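Measuring Almonds by Volume, and Why I Mostly Stopped

Tuesday, August 5, 2025
By Mitra Parsa

Last updated: same day, corrected the density figure in the fourth paragraph

The nut butter recipe I posted in April gave almonds in cups. Two readers wrote in with the same complaint: the Hamadano grinder stalled on the second pass. Both had used heaped cups. I reran the batch with a scale and have changed the recipe to grams.

The trouble is the space between the nuts. Whole almonds do not pack well. They bridge against the wall of a narrow container and leave gaps, and the gaps change with how fast you pour and whether you tap the cup afterward. A wide container has less wall for its volume, so the effect is smaller but still present.

My method was simple. I used one bag of whole almonds with the skins on, from Moldovan, and one straight-sided plastic measure filled to the same line each time. Pour from a low height, level by eye, weigh, empty, repeat. I did 19 pours without tapping and then the same number with three taps on the counter.

A full liter without tapping came to 579 grams. My first version of this post had a higher number because I forgot to subtract the measure. Half a liter came to 292 grams, slightly more than half of the full figure. I put that down to leveling error at the lower line. I would not read anything else into it.

Pouring is its own variable. A container with a small opening gives a stream you can stop. A wide bowl gives nothing and then everything at once. Tilt slowly, keep the opening over the center of the cup, and stop early, then add the last few by hand.

Clear plastic cups, one with a little clear liquid in the bottom and one with almonds going in:
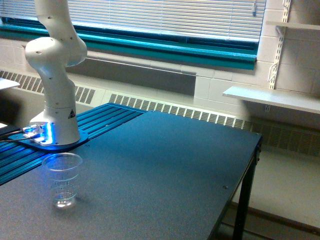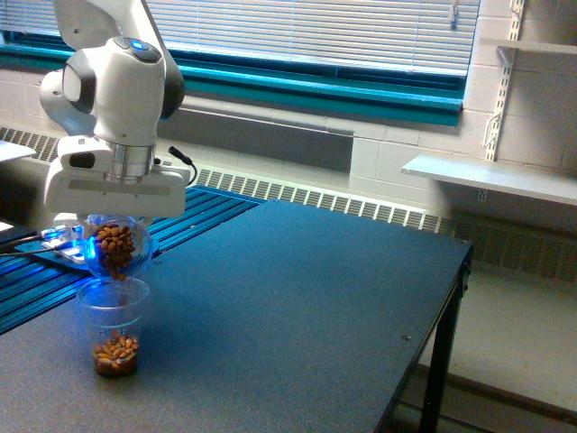
Liquids are the easy case. Water finds its own level and a printed line is good enough for soaking. For soaking I still use volume: enough water to cover the nuts by the width of a finger, overnight, lid on. Drain, rinse, and dry them fully before roasting. Damp almonds brown unevenly and the skins go leathery.

The revised quantity for the Hamadano is 292 grams per batch, with no heaping. If you have the smaller Enora jar, halve it and scrape down twice as often. I have not tested cashews. They are curved and I expect the gaps to be worse.

Recent posts
Almond butter, revised to grams
Replacing the gasket on an Enora jar
Faltodel kitchen scale: drift after 83 days
Labels for dry goods that survive washing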